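Notebook, chores bench
Jun 12, 2022
Entry by F. Haque, comments from Kamrul Pramanik where marked KP

Came in to write up the soft goods task while it is still fresh. Kamrul wants a yes or no on whether we put "tidy a desk" on the list of chores we tell people a machine can do. My answer at the moment is no for cloth and a careful yes for rigid things. Reasons and numbers are further down.

Where we are

We have 3,631 hand-held demonstrations in the store across all chores. Most of those are rigid objects: mugs, boxes, staplers, the Trostby tape dispensers. Clothing and other soft goods came late and are thin by comparison. The soft goods set I trained on this time is 200 demonstrations. The policy was then run on the Stasia arm, 38 attempts, same desk height and same lights throughout.

Of the 38, it finished 7. Finished means the item was picked up, carried clear of the desk and released in the tray without a hand helping. I didn't count the ones where it dragged the item to the edge and it fell in. KP: I would have counted one of those. FH: Which is why I wrote the rule down first.

What goes wrong

The approach is fine. The arm gets to the item nearly every time and the height is good. Trouble starts when the fingers close. With a mug there is one sensible place to grab and everyone who demonstrates picks it. With a hat there are dozens, and the demonstrations disagree. Kamrul pinches the top. I go in from the side and scoop a bit of the edge. The policy averages us and closes on air or on a single layer that slides out.

Second problem is that a dropped hat never lands in the shape it had before. A person doesn't notice this. The arm has to start again on what is, to it, a new object. On the failed runs it mostly repeated the same grab in the same spot after the hat had moved. Would like to see if a longer history helps but I don't want to change two things at once.

Third, dark fabric. The black beanie was harder for it than the grey sock and the tea towel. Against the pale wood the outline is easy enough, but there's very little to see inside the outline, so folds disappear. On a person's side of things this is no trouble at all, you just put your hand on it. 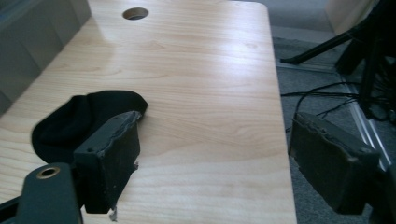
Gripper notes

The finger tops are rough on the hand-held unit, chipped along the edge. Looked at whether this matters for fabric. Knit catches on a rough edge and then doesn't let go cleanly, so a demonstration can look like a good grasp when the yarn is only snagged. I went back through a handful of the 200 and marked three I no longer trust. Will print a new pair in the softer Zullness filament and sand the tops. KP: Do the arm fingers at the same time or the comparison is worthless. FH: Agreed, both.

Also asked Coetzee for a quote on moulded pads. No reply yet. If they come back dear we will stay with printed ones.

How it compares with a person

I timed myself clearing the same desk into the tray. I was done before the arm had finished its first approach. Speed isn't the main complaint though. If it was slow and reliable I would leave it running after everyone went home and be happy with a tidy desk in the morning. Slow and right 7 times in 38 means somebody has to stand there, and that person may as well pick up the hat.

On rigid items I'd feel all right leaving it alone for a short stretch on a desk it has seen before. I wouldn't yet do that with a full mug, or with anything sitting close to the cable hole.

To do

Agree on one way to pick up a hat. Suggest pinch at the crown, both layers, lift straight up. Write it on the sheet so new people do the same.

Print and fit new fingers, hand-held and arm.

Record more soft goods using the agreed grasp. Start each one with the item thrown down by hand so the shapes vary – no arranging.

Re-run the same 38 starts. I kept overhead photos of each, they are in the folder with the run logs.

KP to look at whether the retry can be forced to a different spot after a miss.

The people at Trostby have asked what they can show visitors in October. Told them desk clearing with boxes and mugs, no clothing. They were hoping for laundry. I said I would write again after the re-run and wouldn't promise folding of any kind.

Tray has a crack in one corner. Taped it.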